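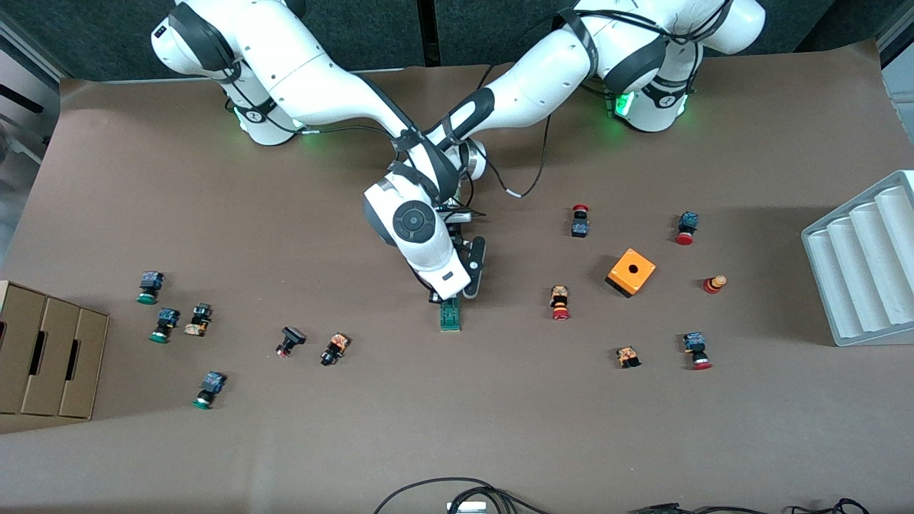
Two white arms over a table covered in brown paper.

Brustby Visitor FAQ

When is the lookout open?
Daily, 300 days a year. The upper path closes for winter and reopens in May.

How high is the lookout?
2960 feet at the railing. The parking lot is at 2000 feet.

Can I take the Halliday tram up?
Yes. Tickets are sold at the lower station only – cards accepted, no cash.

Is the old town walkable?
Yes. Most streets are cobbled and steep. Wheelchair users should enter from Vivier Street, where the grade is lower.

Where can I take night photos?
Tripods are allowed on the bridge and the east bank. They are not allowed on the tram.

Are dogs permitted?
On leash, outdoors only.

Brustby Visitor Office | Contact: Isla Pirihi, ext. 1478 | © 2023 | Back to top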